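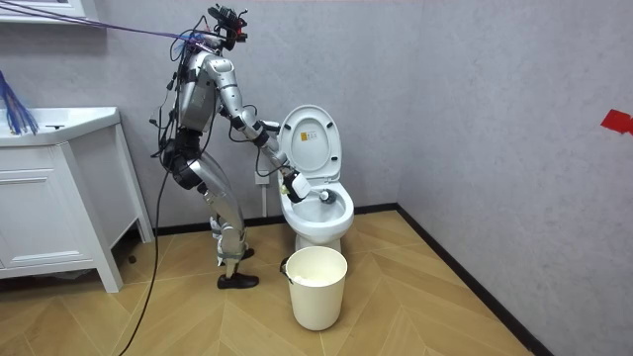
Paltari toilet brush at work, seat and lid up.

I've sold bathroom bits at Tranton for years and the Paltari is the brush I keep at home too. It's a plain thing with a long handle and a round head, and I like it because the head gets right up under the rim without me having to twist my wrist into odd shapes.

The bristles are on the firm side. They soften up after a couple of weeks, so don't be put off if it feels scratchy on day one! I squirt the cleaner in, leave it for 10 minutes, then go round the bowl from the top down and finish at the back – that's where limescale builds up in our hard water.
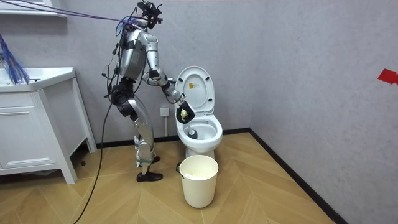

Head down in the bowl, working towards the back.

Heads unscrew, and spares come in packs of 2 (same thread as the old Arruda ones, if you've still got a handle from those). I change mine every 8 months or so, sooner if the bristles start to splay.

Good to know:
Handle and head sold together, holder sold separately
Rinse in clean water and let it drip under the seat before you put it away
Not for use with boiling water – it ruins the bristles

We send everything out from our Clerkarska shop. New stock is due in February, and you can drop me a line if you'd like one put by.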